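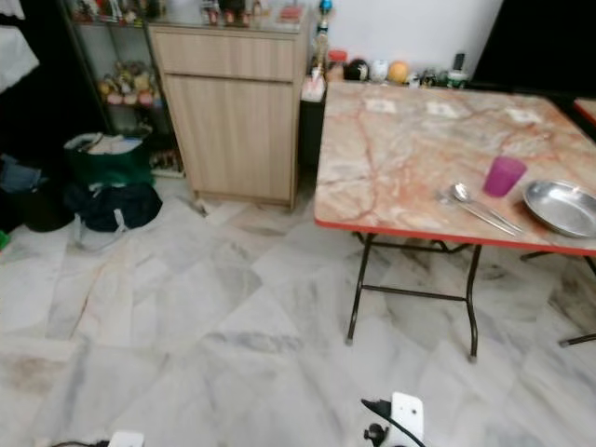
饭桌还是能折起来的好

先说结论吧，省得有人看到一半来骂我：我觉得一般人家里，根本用不着一张不能动的大饭桌。折叠桌就够了，而且折叠桌更好。对，更好，我说的可不是“凑合也行”。

这话我憋了挺久。去年搬家的时候，所有人（真的是所有人，包括帮忙抬冰箱的师傅）都问我同一句话：餐桌买了没？我说有啊，就那张折叠的。然后对方脸上会出现一种很体贴的表情，好像我刚说了家里出了点事。我婆婆更直接，她说那是打麻将的，来客人怎么好意思。我表妹隔天给我发来三个链接，全是岩板的，最便宜的那张也够我买一台不错的洗衣机。

我也不是没动过心。装修那阵子天天刷人家的客厅，刷久了脑子里就有一张标准图：吊灯，吊灯底下一张长桌，长桌边上六把椅子，桌子正中间一个花瓶。好看吗？好看。我甚至跑去看过一回，店里有张叫Stamitz的，胡桃木，桌腿斜斜地撇出去，售货员让我摸桌边，我摸了，确实舒服。我站在那里认真地想，这张桌子搬回家，放哪儿？放下之后孩子在哪儿搭积木？瑜伽垫铺哪儿？晾衣架下雨天往哪儿推？想着想着就把手收回来了。

我们家客厅的地砖是白的，带灰色的纹，铺的时候嫌它花，现在反倒是我最喜欢的东西，因为亮。亮的前提是你看得见它。一张大长桌压上去，再塞六把椅子，地砖就只剩下过道那一条了。很多人买房子的时候为了多两个平方跟人吵得面红耳赤，住进去第一件事就是拿四五个平方供一张桌子，一天用两次，一次二十分钟。这笔账我怎么算都不对！

有人要说了，那吃饭就不配有个像样的地方吗？生活要有仪式感嘛。

我特别想聊聊这个“像样”。我小时候住外婆家，外婆家的饭桌就是折的，圆面，平时靠在门后面，上面搭块布挡灰。每天傍晚，外公把它拎出来，两条腿一撑，“咔”一声，再“咔”一声，我和表哥就知道要洗手了。那个声音到现在我都记得，比任何一句“吃饭啦”都管用。桌子打开，就是吃饭；桌子收起来，就是看电视、写作业、睡觉。一家人的一天就是被那两声“咔”切开的。你要说仪式感，我觉得这才叫仪式感，比蜡烛强多了。

反过来你看那种固定的大餐桌，它永远在那儿，于是什么都往上放。快递放上去，没叠的衣服放上去，孩子的手工，交了没交的水费单，半盒感冒药，一个不知道谁家的保鲜盒。到了吃饭的时候怎么办？往里推一推，推出一个角来，三个人挤在那个角上吃。我去过好几个朋友家都是这样，两米长的桌子，能用的地方就一个砧板那么大。我不是笑话他们，换我也一样，平的地方就是会长东西。折叠桌治的就是这个毛病，你要收它，上面就得清空，没得商量。 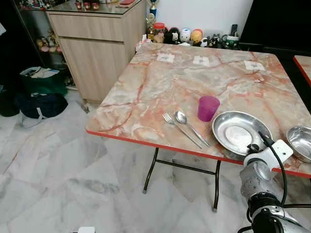 摆桌子这件事，我也越来越懒得讲究，或者说，越来越觉得少摆几样才舒服。一份餐具就那么点东西：勺子和叉子并排斜着一放，靠里面立一只玫红色的塑料杯，透光的那种，右手边一个浅盘子，再过去一个深一点的碗，都是不锈钢的。摔了不心疼，洗了不费劲，颜色全靠那只杯子和桌面上粉粉橙橙的大理石花纹撑着。我知道这个花纹在有些人眼里很土，再配上一圈橙红色的边，简直是土上加土。可是你把亮闪闪的钢勺子往上面一搁，它就是热闹，就是让人想坐下来。灰色岩板上摆一份蛋炒饭，我总觉得那饭像是来开会的。

说到不锈钢，又要多两句嘴。前几年流行那种哑光的粗陶盘子，我跟风买过一套，牌子叫Mägi，买的时候觉得自己从此就是另一个人了。十四件，现在还剩三件，都磕了口。叉子刮在上面那个声音，哎，写到这里我后槽牙都酸。后来我就一件一件换回不锈钢了，我妈看见还挺得意，说她早讲过。她是早讲过，她二十年前就讲过。

我有个同事叫Mogens Bundgaard，丹麦人，在这边住了十一年，中文好到能跟菜场阿姨为一把葱掰扯半天。他第一次来我家吃饭，我正手忙脚乱撑桌子，他蹲下来看那根横杆看了好一会儿，问我这个多少钱。我说了个数，他不信。他说他爸妈家那张餐桌是祖父传下来的，全家都爱它，也全家都怕它，热锅不能放，水杯不能放，小孩拿笔靠近一步就有人喊。他小时候写作业是在地上趴着写的。我们那天吃火锅，汤溅得到处都是，吃完拿抹布一抹，他自己抢着去收桌子，收了两遍，说第一遍没听清那个声音。

当然折叠桌也有它讨厌的地方，我不能光挑好的说。

第一是夹手。我夹过，我先生夹过，我婆婆夹过以后更加坚定了她的立场。所以孩子在边上的时候我从来不让她碰，这条没什么可争的，她再大一点再说。第二是晃。便宜的会晃，买的时候一定要自己上手按四个角，别不好意思，压上去，把半个身子的重量都给它。我们家前一张叫Trunau，网上买的，评价好得不得了，到家一撑开像条刚出生的小马，汤端上去自己就起了浪。第三是膝盖。桌子底下有横杆的，腿长的人坐着会别扭，得侧一点，我先生至今每顿饭都要换两三次姿势，我劝他把这当拉伸。

还有一个说不上是缺点，就是你真的得每天去收它。刚开始那几个星期我也偷懒，晚上就让它站在那里，想着反正明天还要用。结果第三天上面就长出了一包纸巾、一个发圈和半袋开心果。所以这个东西它是有脾气的，你不收，它就跟那种大餐桌没有区别了，还没人家好看。

来客人怎么办，这个是被问得最多的。两张拼起来呗。我家就是两张，平时不一定都打开，人多的时候一拼，中间那条缝搭块毛巾就过去了。过年那回来了一屋子人，十几个吧，大的小的，最后还有两个孩子端着碗跑到玩具架子前面坐地上吃的，叫都叫不回来。吃完饭大人把桌子一收，整个客厅空出来，小孩在地上滚，老人坐沙发上看着他们滚。我那时候就想，要是中间杵着一张一米八的胡桃木，这些人往哪儿滚？婆婆那天倒没说打麻将的事，因为她自己吃完就把一张擦干净，打麻将去了。

我猜会有人觉得，你这就是没钱，或者没地方，给自己找台阶下。没钱和没地方，这两样我都认，我又不跟钱有仇。可是我也真的想过，假如明天给我换个大一倍的房子呢？我大概会买张好点的沙发，会给孩子那堆毛绒玩具换个大点的架子（她现在那层已经挤得一只压着一只了），会把阳台封起来。餐桌嘛，我想来想去，还是想要能收的。最多买个贵一点的，按四个角都不晃的那种，Skornance有一款我收藏夹里躺了大半年，边角是圆的，就是颜色太素，白得像诊所。要是他们哪天肯出个带花纹的，最好也给包一圈红边，我当天就下单。

表妹前两天又发链接来了，这次是可伸缩的，说是折中方案，平时小，来人拉长。我点进去看了，九十八公斤。我问她，这个谁来拉？她到现在还没回我。

行了，不写了，快六点，锅里的排骨差不多了，我得去撑桌子。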